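Subject: Re: [Atstead-home] Stone-topped table, what to wipe it with
From: Neema Wanyama
Date: 04/09/2025

Jeptoo Kirui wrote:
> We picked up a round table with a stone top and a wood rim
> at the Wirkholm sale, 27 inches across. The seller said vinegar
> and water. Is that safe? I also can't get the crumbs out of
> the joint where the wood meets the stone.

Please don't use vinegar. If the top is marble, acid will dull the polish, and lemon does the same. I've had mine since February and use a damp cloth with one drop of plain dish soap, then a dry towel. The Clumura stone spray is fine too, but at 9 dollars a bottle I save it for when people are coming.

For the joint, a dry soft toothbrush, going around with the rim and not across it. Keep water out of there. The wood on mine is in segments, and the seams between them are where it will open up first if it gets soaked.

I go over the stone with a bare hand before I put a cloth on it — grit is easier to feel than to see, and it scratches. Pull the chairs back first if the seats are a light fabric. Ours are pale blue and mark easily. 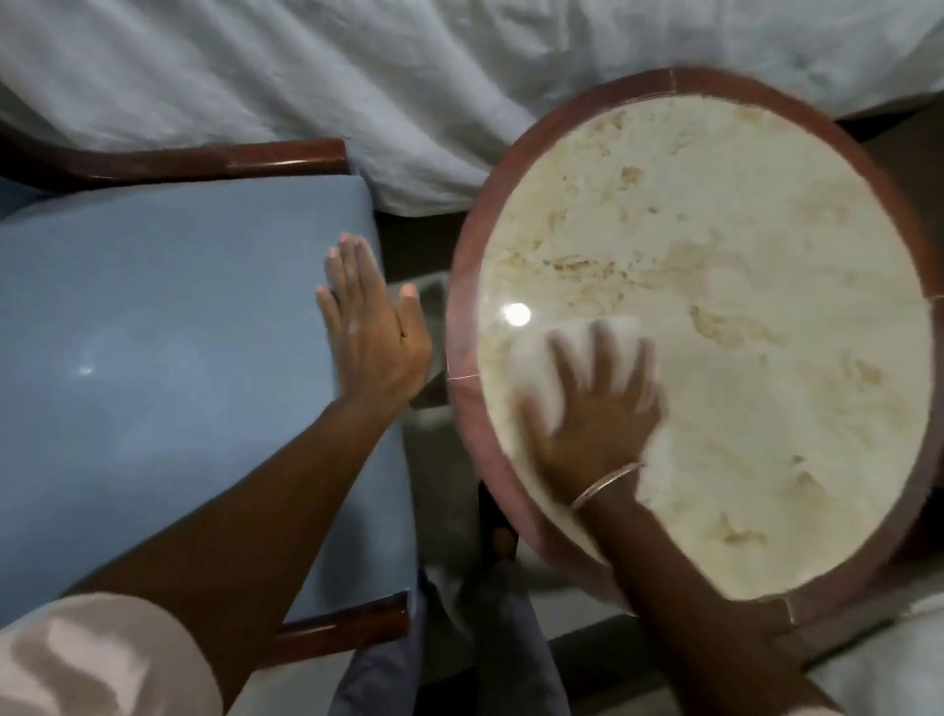
Kioko adds that the rim should get paste wax twice a year, put on with a rag and kept off the stone, and that any wax left in the joint will hold the crumbs worse than before.

Neema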